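Stiff fingers or soft fingers for cloth? (handheld grippers)

Forum > Grippers and end effectors > Hand tools and teleop

Sorow_bench wrote:
Right, I've had a brilliant Sunday and need to tell somebody. I've been swapping fingers on a pair of handheld grippers, one in each hand, and trying them on clothes. Until now I'd only used them for cups and blocks, where pretty much anything works. Cloth is a different animal and I love it!

I had two sets to try. The first is the stiff printed finger, the second is the Brastora soft one with the ribs inside. Same trigger, same 30 mm opening, same shirts. The soft ones are lovely on a mug, but on a single layer of cotton they bend away just when you want the tips to meet. The stiff ones pinch a hem first go, most of the time. I really didn't expect that.

Has anyone else gone back to stiff fingers for laundry?

neves_tom wrote:
Yes! Went back in April and haven't missed the soft ones. My only moan is that stiff tips catch on bedding. If you come down at a steep angle they pick up the sheet as well as the shirt, and then you're folding both.

HolgerE wrote:
I disagree with nearly all of this, cheerfully. Soft fingers are fine on cloth if you come in low and let them slide under the edge. People poke straight down as if they were picking up a dice, then blame the finger. What have you got on the tips? A strip of silicone tape changed everything for mine.

Sorow_bench wrote:
Bare tips on both sets, so that's a fair point, Holger. I'll try tape on the soft ones before I write them off. I was coming in fairly steep as well, I admit.

mirelle wrote:
Can I ask about the cameras? I'm still choosing between one wide lens and a side-by-side pair, and every thread I find is about fingers, fingers, fingers. My worry with any wrist view is that your own tool takes up the bottom of the picture and you lose the bit of shirt you're about to grab.

neves_tom wrote:
You get used to it, mirelle. I'd want to see the fingertips whatever happens, or you can't tell a good pinch from a near miss afterwards. What matters more to me is how much room is left above them. If you can see a sleeve and the neckline together you know which way round the shirt is.

HolgerE wrote:
Tom's right about the tips, wrong about the room. I'd happily lose half the bedroom for a tighter view of the cloth. You don't need to see the curtains to fold a T-shirt.

Sorow_bench wrote:
Ah, but I like the curtains! When both hands are moving, the fixed stuff in the background helps me work out where each gripper was. Two views from the session, for mirelle mostly. Yellow fingers on both tools, and you can judge for yourselves how much space the housing eats.
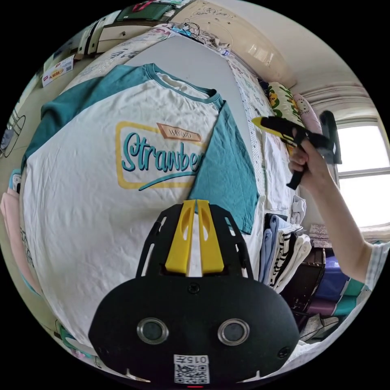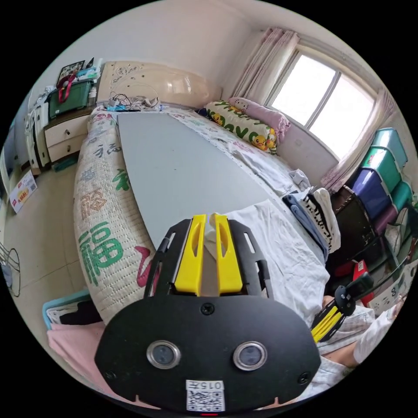 Reply 9: the view question

mirelle wrote:
Oh, that's really useful, thank you. The housing takes more of the bottom than I'd hoped, but the teal sleeves and collar are so easy to make out in the shirt one that I mind less than I thought I would. And the other gripper shows up in both, coming in from the right. That settles it for me, I'm going wide.

HolgerE wrote:
Those fingers have a slot through them! Less plastic in the way, I approve. Still think you could crop half of it and fold just as well.

detisdale_jo wrote:
Does the slot make them flex? My first slotted pair cracked at the root after 300 squeezes, though I'd printed them lying the wrong way.

Sorow_bench wrote:
A tiny bit, only if I really lean on the trigger. No cracks so far. I'll do the tape test on the soft set next and put the results in here – Holger, tell me which width you use and I'll match it.

HolgerE wrote:
Narrow as you can get, and don't wrap it round the sides.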